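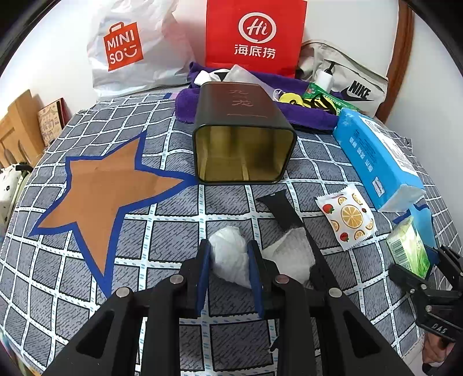
Things from the drawers, out on the bed for sorting.

Reading time: 2 min

The guest room at the Preda apartment had not been properly cleared since we moved in. It has one bed, one chest of drawers and a closet, and over the years all three filled up with things that had no other place. In December we finally made a start, and the last of it was finished on 18 Mar 2024.

Most of the work was done by Stela Anghel and me. We used the bed as the sorting table because it is the biggest flat surface in the room and you can walk up to it from both sides. The sheet with the white grid and the big brown star stayed on throughout. It is an old one and was going in the wash anyway.

Notes on what is on the bed:

The tin. It is black outside and gold inside, with the characters 九龙 on it. Stela wanted it for buttons and I wanted it for batteries. It went to buttons.

The purple towel. Heaped up behind the tin. Towels in decent shape went back to the bathroom shelf, and the thin ones were cut up for cleaning cloths.

The patterned cloth. Black and white, on top of the towel. We put it with the table linens for now.

The strap. Long and black, with a rounded end. We tried it against two shoulder bags and it fit neither. It is in the hall drawer until we work out where it belongs.

The snack packet. Oranges and strawberries on the front. Food turned up in several drawers, and all of it was moved to the kitchen or thrown out, depending on the date.

The blue package. Wipes or tissues, one of the larger things in the pile. We now keep everything of that kind in one basket in the closet – before this it was spread over three rooms.

The green-and-white box. It has gone on the closet shelf with the other small boxes, sides with writing facing out.

Plastic bags. There is a crumpled white one near the front and a clear one at the back by the tin. We saved the bags that were whole and folded them flat. The rest went to the store drop-off.

For storage we bought 2 lidded bins from Stundden, and they fit under the bed with a little room to spare. The drawer dividers are from Dultton. They come a bit long and had to be trimmed with a utility knife.

Cosmin Neagu came by at the end with his car and took the donations, which weighed around 430 pounds with the old armchair and the books. The chest of drawers is staying. The closet still needs a second rail, and the top shelf has not been touched – that is the next job.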